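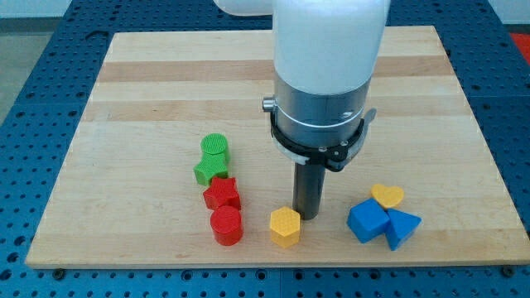
September 24, 2019

Glue tests, second round. Writing this up while the clamps are still on the last set, so the tail end of it is thin.

The question, for anyone who skipped the first round: does the Prumetora glue deserve its price? The label says it holds end grain without sizing. I have read that on a lot of labels. End grain drinks glue the way a sponge drinks water, the joint starves, and you get a break you could make with two fingers. The usual cure is to rub a thin coat in, let it sit, then glue again. Prumetora says skip all that. Geert Postma bought a bottle on the strength of one video and has been telling everybody it's the last glue he'll ever buy. He said the same about the hide glue.

Setup. Beech offcuts, all from the same plank, cut on the same afternoon with the same blade. Butt joints, end grain to end grain, no dowels, nothing clever. Three glues: Prumetora, the Brilis yellow we always use, and Brilis again but with a sizing coat first. 9 joints of each. Clamped overnight, left for a week on the shelf over the radiator (radiator off).

The week was meant to be five days. I was away. I don't think the extra time favors one glue over another, but I can't show that, so there it is.

Breaking rig is the same as last time: joint held in the vise, a lever arm, a bucket on a hook, sand poured in slowly until something lets go. Then weigh the bucket. It's crude. The hook moved a little between the second and third glue and I put it back on the pencil line by eye. A shift that small shouldn't matter much. "Shouldn't" is carrying some weight in that sentence.

What I got:

Brilis, no sizing: poor, as expected. Two broke while I was hanging the empty bucket.

Brilis, sized: much better, and closer together than the others. No early failures. The worst one here beat the best unsized one.

Prumetora, no sizing: better than plain Brilis, clearly. Worse than sized Brilis, probably. The spread is ugly. One joint held more than anything else in the test and one gave up almost at once, and I can't see any difference in the two faces. Both looked fully wetted. Both had squeeze-out all the way along.

So on an average you can make Prumetora look fairly good. I don't want to use the average. If I'm gluing a frame for somebody I care about the worst joint in it, and the worst Prumetora joint was a bad one.

Geert's objection, made at some length over coffee: I used too little clamp pressure. The sheet in the box says "firm." It doesn't say how firm. I used what I always use, which is a hand-tight bar clamp and then a bit. He says this glue wants more than that. Maybe. But if a product only works at a pressure the maker won't print, I don't know how to give it credit. I also don't know how he knows.

His other objection is better. The shop was cold on glue-up day, and the Prumetora sheet has a minimum temperature on it. I was above the minimum when I started. I didn't check again when I finished, and the Prumetora set was the last one glued. That's my mistake and it could explain the spread. It could also explain nothing. Next time I shuffle the order so no glue gets the cold end of the day to itself.

Cost, since people keep asking. The Prumetora bottle is 500 ml and it is not cheap. Sizing takes me a few minutes per joint and uses glue I already own. I was told the new one pays for itself in time saved. For a factory, fine. I do not make enough end grain joints in a year for that sum to come out, and I doubt anybody else in this shop does either. We mostly avoid them, for the good reason that they're weak.

Something else that bothers me. I went looking for other people's tests before I started and found one set of figures quoted over and over: the new glue "up 59 percent on ordinary wood glue." Same number every time, no source, and nobody says whether the ordinary glue was sized. If it was compared against unsized joints then I can believe it, and it's a comparison with something no careful person does.

Also tried, not part of the test: one scrap joint with the old Hermans epoxy from the back of the cupboard. The wood broke and the glue line didn't. One joint means very little. Still — I'd like a proper set of those. The tin has no date on it and the hardener has gone the color of tea.

To do:

Repeat all sets in October, mixed order, thermometer on the bench, temperature written down for every joint.

Get some way of measuring clamp pressure that isn't my wrist. Funon makes a small gauge. Haven't looked at what it costs.

Screw the hook down.

Cut the new blanks from one plank again. There's enough of the beech left if people stop taking it for push sticks.

Until then the sized Brilis stays on the bench. Geert can keep using his.

Later, same day: last clamps off. These are the spares, long grain to long grain, just to be sure there wasn't a bad bottle in the lot. Will break them after the week is up.

Comments (3)

dovetail_dan
Did you scrape the faces or leave them off the saw? Burned beech won't take any glue well.

Geert
Firm means firm. Do it again with the big clamps and I'll bring my own bottle.

marjs
Sized joints here for years and never a complaint. Would like to see the epoxy numbers when you have them.

Recent entries
End grain glue tests, first round
Why the bandsaw drifts (still)
Sharpening jigs compared, with complaints
Shellac: how old is too old?

Contact | Copyright workshop notebook, all entries by their authors | Back to top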